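FOR IMMEDIATE RELEASE

Kistar Kitchen in Palldale Opens Sign-Ups for Its Mung Bean Pancake Nights

Hi, it's me again, writing our press release at the kitchen counter because the office printer has taken over my desk. The short version: starting in May, Kistar Kitchen is running a Friday evening class on mung bean pancakes, and we'd love for you to come (and tell your readers, if you have any room at all in the food pages!).

The class grew out of our bean week last year, when we went through 167 pounds of dried beans and people kept asking for the pancakes again. So we've been cooking, tasting, arguing over scallions and cooking some more.
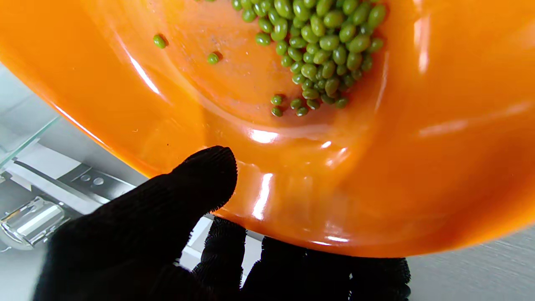 Green beans in the orange bowl, and something pale yellow and creamy in the glass.
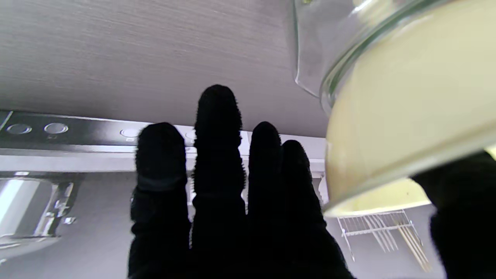 Despina Vlachopoulos wrote to us after the trial evening that she had always bought her batter ready-made and figured soaking beans was a job for people with a free day, but she put hers in water before bed, ground them the next morning and had pancakes on the table by lunch. She'd like us to spend longer on the grinding, please, and she thinks the dipping sauce needs more vinegar.

Fair enough on both counts! We've added time for grinding, and the vinegar will be out on the table so you can fix your own sauce.

So what do you get for your evening? We start at 6:30 with sorting and rinsing, and you'll put a batch of beans in to soak so you can take it home. Then we switch to beans we soaked the night before, grind them, season the batter and get frying. I like mine thin with crisp edges, my sister likes hers thick enough to use as a doorstop, and we'll teach you both. Dinner is whatever you've made, plus a big pot of soup from me.

Each class has room for 10 people and costs $179 for the full run of four Fridays, with all ingredients included. If you'd like the whole kitchen for your own group, a private evening is $415. Bring an apron and a container with a good lid.

The beans come from Dakus, the dry goods shop two doors down, and they'll keep a sack behind the counter for anyone in the class who wants to stock up. The folks at Mak are lending us an extra grinder, so there should be a lot less standing in line than last time.

Sign up at the front desk or call and ask for the pancake list. Reporters are welcome at the first class, and yes, we'll feed you. Just let me know by Wednesday if you don't eat eggs or sesame, and I'll set some batter aside.

Kistar Kitchen, Palldale
Press questions: ask for the classes desk, afternoons are best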